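Fabric softener on cotton cloths

s_karimi
Stendumico's care sheet says softener is fine on cotton. My glass cloths now smear. 12 cloths, same wash.

Yolanda_O
Softener leaves a coating on the fibres, so they take up less water. Wash twice at 60 without it.

elli.l
Disagree. Smearing is usually too much detergent. Halve the dose first.

Yolanda_O
In soft water, yes. His is hard.

s_karimi
Halved it, no softener, 4 washes. Less smearing, still some on mirrors. 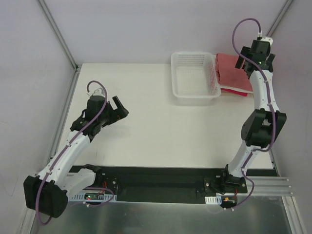 Laundry and Linen

elli.l
Then rinse twice. I store mine folded and stacked, never in with the towels.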